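*31 Jul 2024*

Most of July went into the sorting bench, so this post is going to be about one thing. If you came for the lathe rebuild, that's on hold until the weather cools off.

Quick background for anyone new. I have a corner at the Dremport shared workshop with a white tabletop, a bare wall behind it, and two arms mounted so they face the same work area. I call the whole project Egan because that was the name on the folder when I started and I never changed it. The goal is simple to say: put containers in, take things out of them, put lids where lids go, with both arms running off one task file.

## Where things stood at the start of the month

The left arm was fine. The right arm had a wrist calibration problem that I had been working around since spring by adding an offset by hand in every script. That got old. I pulled the numbers out of all the scripts, put them in one config file, and ran a proper calibration with the Homton routine. It took 200 poses. The first attempt failed because I had the left arm parked where the right one wanted to go, and the safety stop did its job.

After that I went back to the bins. Colored bins help me more than they help the software. When I'm reading a log at night and it says "red," I know what to look at. The yellow one is the left arm's and the red one is shared. Thin, flat things are the hard case for these grippers, so I spent most of my sessions on lids and discs. 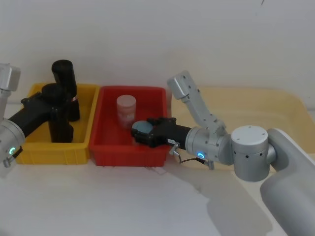
## Grip settings for flat parts

I kept three sets of grip settings in the end. One for cups and jars, one for anything heavy, and one for flat parts held on edge. The flat set closes slower and stops at a lower force. I tried using the same force everywhere and went through a lot of dropped discs that week.

Approach angle mattered more than force. If the fingers come in level, they can hold a disc upright and still leave room to get it over the rim of a bin. If they come in from above, the fingers hit the bin wall first. I wrote a small check that refuses any path where a finger gets closer to a rim than the gripper's own width. It rejects some moves that would have been fine, and I can live with that.

The log for this part has 1712 grip attempts in it. I haven't sorted them all. The ones I have looked at show most of the misses in the first couple of days, before I slowed down the approach.

## Software notes

The planner is Hanonix, the same version I used last year. I looked at moving to the new one and decided against it in the middle of a build. Things I changed:

- Both arms now read from one clock. Before this they drifted apart over a long run.
- Cable slack is modeled as a fat cylinder under each wrist. It's crude, but the wrist cable has stopped catching on things.
- The "home" position for the right arm moved back and up so it clears the work area.
- Timeouts went from fixed to per task.

The task file is 2669 lines now, and a good part of that is old comments. I'll clean it up when I'm sure I don't need them.

## Sand

I wanted a material that doesn't hold a fixed shape, and sand is cheap. I bought more than I needed and still have most of a bag under the bench.

My main worry was grit in the joints, so I set a minimum height for anything that isn't a finger. The wrist housings never go below it. I also brush the fingers off between runs and wipe down the table, and so far I haven't heard any grinding.

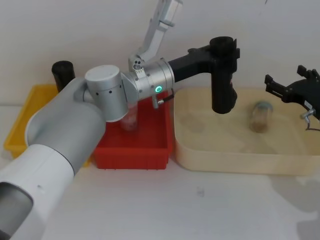 The collision model for the sand station took me longer than the motion did. I had the tub in as a plain box with a solid top, so the planner treated the surface of the sand as a hard floor and wouldn't let a finger touch it. That's no good when the small glass jar is standing partly sunk in the sand, and the part of it you can grab is not very tall. I ended up with two layers, a soft one the fingers may enter and a hard one for the bottom of the tub. The rim is its own object.

The other problem is two grippers wanting the same space. I gave each arm a claim on the area over the tub, and the second one waits at the side until the first lets go. The wait is 600 milliseconds longer than it needs to be. I'll trim it later.

## Still on the list

Write a real test for the clock change. Get a spare set of fingers made. Find out why the right arm's log sometimes skips an entry when both arms start together. Move the sand bag somewhere I won't kick it.

The config file and the rim check will go up on the downloads page once I've taken my local paths out of them.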